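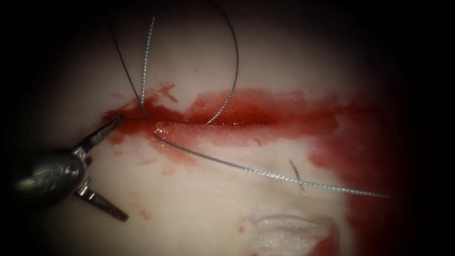 Can a beginner knit a jumper from a pattern without giving up halfway?

Most can, if the pattern tells them what to do when the sleeve looks wrong. The new Omthorpe range from Stindard Patterns was written for people who have already abandoned at least one sleeve.

PRESS RELEASE

June 24, 2018

STINDARD PATTERNS LAUNCHES OMTHORPE, A KNITTING RANGE FOR PEOPLE WHO READ THE INSTRUCTIONS AFTERWARDS

Stindard Patterns, the small publisher of knitting patterns based in Pallham, has released Omthorpe, a collection of 9 garments for hand knitters. The range has three jumpers, two cardigans, a waistcoat, a hat, a pair of mittens and a scarf that is slightly more interesting than it sounds. All are sold as downloads from the Stindard website and as printed leaflets from the shop in Pallham, where the printer is working again.

Every pattern in the range has been rewritten from the ground up in full sentences. Where a traditional leaflet might say "cont in patt as set, AT THE SAME TIME dec 1 st at neck edge on next and foll alt rows", the Omthorpe version explains which edge, which rows, and that "at the same time" really does mean now and should have been mentioned a page ago. The abbreviated version is printed at the back for anyone who misses it.

"I have knitted for most of my life and I still read the words 'reverse all shapings' with a feeling of dread," said Heloísa Araújo, who founded Stindard and designed all the garments in the collection. "It is three words long and it means 'please work out the other half of this cardigan yourself'. We have written out the other half of the cardigan. It took up a lot of paper. I have no regrets, although the leaflet no longer folds very well."

The patterns were tested in draft by 60 knitters, recruited through a notice in the shop window and a rather pleading paragraph in the Stindard newsletter. Testers were asked to follow the instructions exactly as written, including the mistakes, and to write down the moment at which they became annoyed. Their notes have shaped the final text. The phrase "simply pick up stitches along the front band" has lost its first word. A diagram of the Marino cardigan's collar, described by several testers as a map of a roundabout, has been redrawn twice and is now merely a complicated collar.

The Marino cardigan is expected to be the most popular pattern of the group. It has a shawl collar, deep pockets and raglan sleeves, and is worked in one piece from the neck down, so that it can be tried on as it grows and quietly lengthened if the wearer has second thoughts. It is written for double knitting wool on 4 mm needles. The pockets were made large enough for a ball of wool and a packet of biscuits after an early version turned out to hold only one of these.

For those not ready for a collar, there is the Pallham hat. It uses a single ball of aran wool, has no pompom, and can be finished over a couple of evenings by a knitter who is not also watching something with subtitles. A pompom is given as an optional extra on the last page, at the request of almost everybody.

Each pattern comes with a page headed "What has gone wrong", placed in the middle of the leaflet, where it is most likely to be needed. It covers dropped stitches, cables crossed the wrong way, accidental extra stitches of unknown origin and the discovery that one has been knitting the size above. Advice ranges from the practical (a crochet hook, a safety pin, good light) to the diplomatic. On the subject of a cable crossed the wrong way eleven rows back, the page sets out how to drop down and repair it, and adds that it may also be left alone and never spoken of.

Sizing has been given similar attention. All garments are graded from a 30 inch to a 60 inch chest, and each size has its own line of numbers. Knitters will no longer have to hunt through a row of brackets for the sixth figure and circle it in pencil, though pencils are of course still welcome. Finished measurements are given for the body, the sleeve and the upper arm, together with a note on how much room has been allowed for a shirt underneath.

The first printing of the leaflets is 2,000 copies. The printer delivered 2,003, and the extra three are being kept behind the counter for reasons that have yet to be decided.

Stindard would also like to take this opportunity to correct the pattern for the Stindard bobble scarf, sent to newsletter readers in May. Row 14 should read "knit to end". It did not read "knit to end". Readers who followed the row as printed will have a scarf which narrows sharply towards one side, and several have kindly sent it in. A corrected file can be downloaded without charge, and anyone who prefers their scarf as it is may consider it a shawl.

"People are very forgiving about mistakes in a pattern as long as you own up," said Araújo. "They are less forgiving if they've already sewn the ends in."

AVAILABILITY

The Omthorpe patterns are available now, singly or as a full set. Downloads arrive as PDF files in two layouts, one for printing at home and one with larger type for reading on a tablet propped against a teapot. Buyers of a download will be sent any later corrections by email. Printed leaflets can be ordered by post or collected from the shop.

Wool is not included. Each pattern lists the weight and length of yarn required, so that knitters can use something they already own, and the company is confident that they own plenty.

ABOUT STINDARD PATTERNS

Stindard Patterns publishes knitting patterns for adults, along with a few for babies, who have made no complaints. Review copies and photographs of the finished garments are available to magazines and bloggers on request. Please say which pattern you would like, and whether you intend to knit it or just have a look.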